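Product Manager, Benefits Enrollment (two-year term)
Digital Service Office, Plurnby County
Posted April 1, 2025

The Plurnby County Digital Service Office is hiring a product manager to lead the rebuild of the county's online benefits enrollment form. The position is a two-year term appointment with the option to renew once. It is open to current public employees and to people who have never worked for a government.

About the office

We are a small team inside the county administrator's office. We work with departments that need to fix or replace a service that residents use, and we stay with the work until department staff can run it themselves. Our staff includes designers, software developers, a content writer and two procurement specialists.

The office is paid for out of the general fund and by fees from the departments we work with. The county board approved both sources in the current budget. The budget for the second year of this term will be voted on in October, and the position is included in the draft.

About the work

The current enrollment form was built by an outside contractor, Vernix, and has been patched many times. It has 223 fields. Residents who apply for more than one program have to enter the same information again for each program, and caseworkers then retype much of it into a separate records system called Ploltik. The contract with Vernix for upkeep of the form ends during this term.

The product manager will decide, with the Department of Human Services, what gets replaced first and what can wait. We do not expect to replace Ploltik. The new form will need to send information to it in a format it can accept.

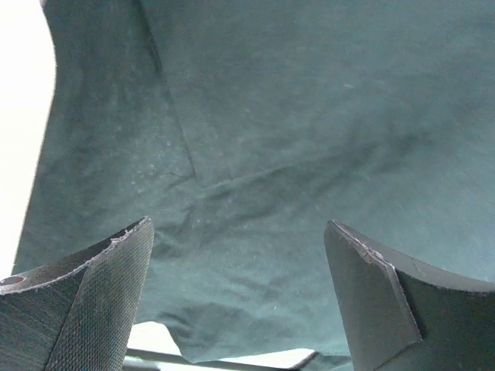 Do I need experience in government to apply?
Experience in government is helpful and we will count it, but people from private companies, nonprofits and schools are considered on the same terms. New hires without a government background spend their first 30 days paired with a program analyst in Human Services.

What you will do

Set the order of work for a team of five and keep it up to date in a place that department staff can see.

Sit in with caseworkers at the Magyar Street office at least twice a month and watch how applications are handled.

Plan and attend interviews with residents who have applied for benefits, including those who started an application and did not finish it.

Write the product requirements for any contract connected to the form, and sit on the panel that reviews bids. Our procurement specialists handle the legal side.

Report progress to the department director every month, in writing, in two pages or less.

Work with county counsel on questions of privacy, record keeping and language access.

Prepare a plan for handing the form over to a permanent owner in Human Services before the end of the term.

What we are looking for

Required:

At least four years of work on a digital product or public service that people outside your organization use. This can be as a product manager, program manager, designer, developer or business analyst.

A record of having shipped something, and of having stayed with it after launch long enough to deal with what went wrong.

Clear writing. You will write for residents, caseworkers and elected officials.

Comfort working with vendors, including telling them when work does not meet the contract.

Helpful but not required:

Experience with benefits programs, either as staff or as an applicant.

Experience moving data between an old system and a new one.

Spoken Spanish or Vietnamese.

A degree is not required for this position.
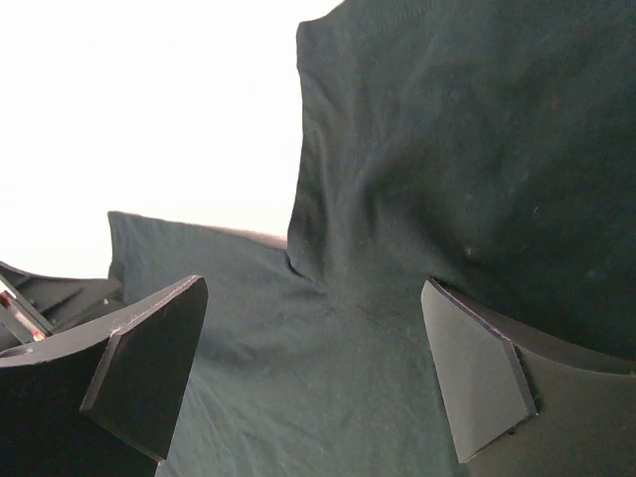

Schedule and location

The position is full time. Staff work from the county administration building two days a week and may work from home the rest of the time. Visits to Magyar Street count as office days. You must live in the state by your start date. The county does not pay moving costs.

Pay and benefits

The position is in pay band 462 of the county salary schedule, and the starting step depends on experience. The full schedule is posted on the human resources page. Term employees receive the same health, dental and retirement plans as permanent staff, and time served counts toward seniority if you later move to a permanent county job. There is a training allowance of $800 a year.

How to apply

Send the following through the county jobs portal:

A resume, no longer than three pages.

A statement of one page or less about a service you helped improve. Tell us what your own part was, what you would do differently, and who ran the service after you left it.

The names of two references. We will not contact them until after the second interview, and we will tell you first.

Please do not send design mockups or a plan for our form. We will not score them.

The hiring panel reads applications in the order they come in. First interviews are by phone and last half an hour. Second interviews are in person or by video and include a short writing exercise, for which you will be given the materials ahead of time. All applicants will receive a reply, including those we do not interview.

If you need an accommodation at any stage, note it in the portal or call the human resources front desk. Requests are not shared with the hiring panel.

Plurnby County is an equal opportunity employer. A background check is required before the start date.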